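Cloltarmont Community Pantry
Progress report to the Fladska Fund
Coffee and tea shelf, second stage
May 10, 2018

1. Where we are

The second stage began in November and three of its four pieces of work are finished. The shelving is up in the back room, the intake bench is in use, and the new shelf labels have been printed and fixed. The fourth piece, sorting the donated coffee by type and date, is under way and will run past the end of the grant period. We are asking for two more months to finish it, with no extra money.

2. Shelving and bench

The shelving came from Soylu and was delivered in two loads. One upright in the first load was bent and was replaced at no charge. We fixed the units to the wall ourselves, which kept the labour line at nil. The top shelf is too high for most people to reach safely, so we keep only empty tubs up there for now.

The intake bench stands under the window. Donations are tipped out on it, checked for damage and dates, and moved to the tubs. Before this, intake was done on the floor of the hallway and things got mislaid.

3. Sorting the coffee

This has been slower than planned. The original budget assumed tins and jars, which stack and can be read at a glance. Most of what arrives now is in soft bags. They slide over each other, they don't stand up by themselves when half the tub is empty, and the date can be on the back, the base or the seam depending on the maker.

We also receive a fair amount of imported coffee, and much of that printing is in Chinese. A few words of English on the front are not enough to tell one kind from another.

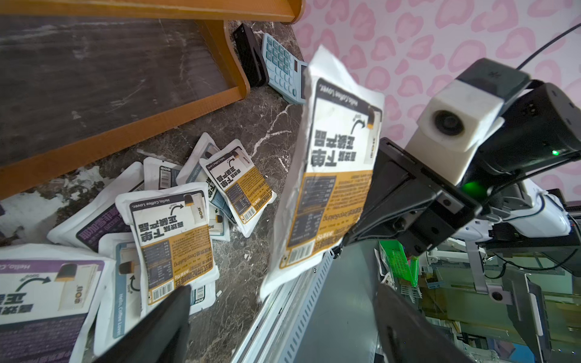 We now sort bags first by the colour of the panel and then by the wording, with yellow and purple kept apart from the start. Each tub has a sample label copied from the bag so that people on intake can match the characters without having to read them. Crumpled bags are checked for splits before they go in – a split bag is thrown out.

4. Spending

The shelving line is fully spent. The labels, printed by Grakico, came in $100 under budget, and we would like to move that amount to tubs with lids. Nothing else has changed.

5. Next two months

Finish sorting the coffee, then start on the tea. Buy the lidded tubs if the transfer is approved. Put a step stool by the shelving so the top shelf can be used. A final report and receipts will follow when the sorting is done.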